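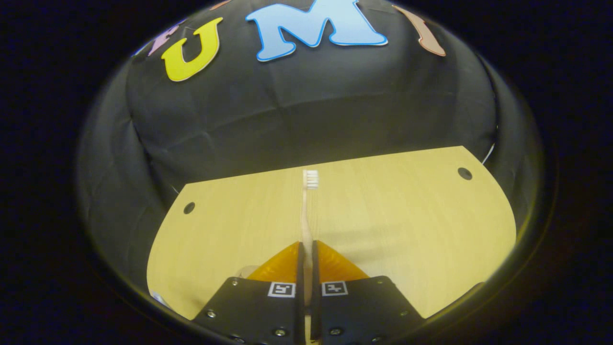
A white toothbrush. The bristles are the part that does the cleaning.

How does a toothbrush work?

You use one every morning and every evening, but have you ever looked at it slowly? A toothbrush has two main parts. The long part is the handle, and you hold it in your hand. The small part at the top is the head. On the head there are bristles, standing close together like grass in a garden.

What do the bristles do?

After you eat, a soft and sticky layer stays on your teeth. It is called plaque. Very small living things, the bacteria, live inside it. They like sugar very much, and from sugar they make acid. Acid can make a little hole in a tooth, and then the tooth hurts. The bristles rub the plaque away before this happens.

Why is the head so small?

Your back teeth are in a narrow place, near the cheek. A big head cannot turn there. With a small head you can reach all the sides of the tooth.

What is it made of?

The handle of most toothbrushes is plastic, and the bristles are usually nylon, a kind of thread made in a factory. Long ago people used animal hair for this, or they chewed the end of a twig.

Try it at home

Brush for two minutes, two times a day. Make small circles and do not press hard. Then spit out the foam. When the bristles bend to the outside, ask an adult for a new brush. Most brushes are tired after three months.

New word: enamel. It is the hard white cover of your tooth.

Iltton children's pages, 22 Nov 2023
Next in December: Why do we use soap?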